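Parts Swap Returns to Weidemann Hall on Saturday

CUMDEN, Sep 9, 2018 - The spare parts swap is coming back to Weidemann Hall next Saturday, and sorting has started on the boxes of small hardware donated since March. Doors open at 10 a.m. Entry is free, and most parts will go for 50 cents each.

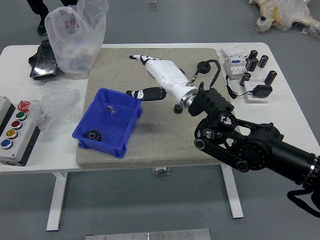

Zlata Boiko

The swap began as a way for people in Cumden and Jomholm to pass along pieces left over from home repairs. This year's donations run mostly to gears, nuts, brackets and electrical parts, according to organizer Ghassan Rizk.

Gears are going into blue plastic bins. Electrical parts are kept apart at the right-hand end of the table, where a white circuit breaker unit and a group of black capacitors with silver tops were standing during sorting.

"People come in looking for one gear off a machine that hasn't been made in years," Rizk said. "Sometimes we have it. Bring the old one with you, even if it's broken, so we can match the teeth."

Chidubem Balogun will run the electrical table again. He said capacitors will be sold only to buyers who know the rating they need, and that nothing electrical can be returned. Breakers are sold as used parts and should be checked by an electrician before they go into a panel. 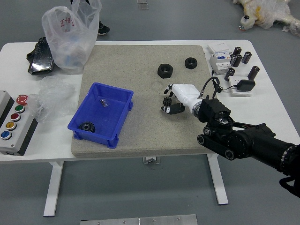

Two black hex nuts on the stone slab, with a gear in the blue bin at left.

Nuts and bolts will be sold loose - buyers should bring their own bags or jars. Anything still unsold at 3 p.m. can be taken for free, apart from the electrical items.

Last year's swap brought in $4000, which went toward new lighting in the hall. Money from this one will go to the tool library on Tristomton Road, which has been closed on weekday evenings since the spring.

Donations will be accepted at the side door until 7 p.m. Friday. Paint, batteries and anything containing oil will be turned away.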